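We use cookies to give you the best experience on our site. By continuing to browse you agree to our use of cookies. Accept | Manage preferences

A Day Among the Helpers: The Pillwood Open House

17/12/2018

I have been promised a robot that does the dishes since I was nine. I am now of an age where my knees make announcements, and I still do the dishes. So when Pillwood opened its household automation lab to the public for one day, I drove two hours in sleet to find out who was responsible.

The lab sits behind a tile warehouse, and the parking lot is shared. Two couples ahead of me in line had come for grout. One of them stayed for the tour.

Our guide was Melaniia Zakharchenko, who has the patience of a person who has been asked about the Terminator every twenty minutes since breakfast. She took us first to the towel station. An arm on a bench was folding a hand towel, and it folded it well, in the time it takes me to fold a week's worth and complain about it. The towel had to start out flat. I asked what happened if it started out in a heap, the way towels do. "Then we flatten it," she said.

Next came the shelf-stocking demo, run by Yaroslav Prokopenko on behalf of Plallura, a supplier of small grocery fixtures. This was the most convincing thing in the building. Cans went from a crate to a shelf, labels out, one after another. Then a boy in the front row handed over a bag of chips, and the arm held it the way you would hold somebody else's baby. Prokopenko took it back and said bags were for next year.

The kitchen work is mostly done in simulation, on a row of monitors in the back room. Illia Bondarchuk runs it. He told us his simulated arm had made 3,000 attempts at one pick-up task over a weekend, and that 2,352 of them had gone the way he wanted. I did the subtraction in my head and thought about my floor. The great charm of a simulated kitchen, he said, is that you can reset it with one key. I have wanted that key for most of my married life.

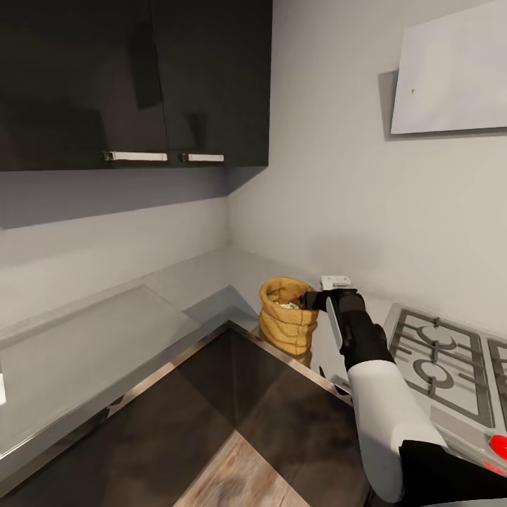
Could one of these machines put away the groceries in an ordinary house today? Some of them, if the groceries are rigid, the shelves are where the machine expects them and you have the whole afternoon free.

Bondarchuk was frank about why. Hard things keep their shape when you grab them, and soft things have ideas of their own. A sack can sag or tip. A person deals with this by using the other hand and swearing, and at present neither is standard equipment. He also pointed out that 100 good runs in one kitchen say very little about the kitchen next door, where the counter is an inch higher and there is a cat.

Lunch was sandwiches, made by people.

In the afternoon there was a talk by Vsevolod Vasylenko, who wants to sell sweeping and restocking machines to shops before anybody tries homes. Shops have wide aisles and closing times, and they rarely leave socks out. It was a sensible talk – the slides froze twice – and I would bet on him before I'd bet on the towel. The next open house is in February. I'm told there will be a dishwasher to unload. I've put it on the calendar, in pencil.

Contact us | © 2018 | Back to top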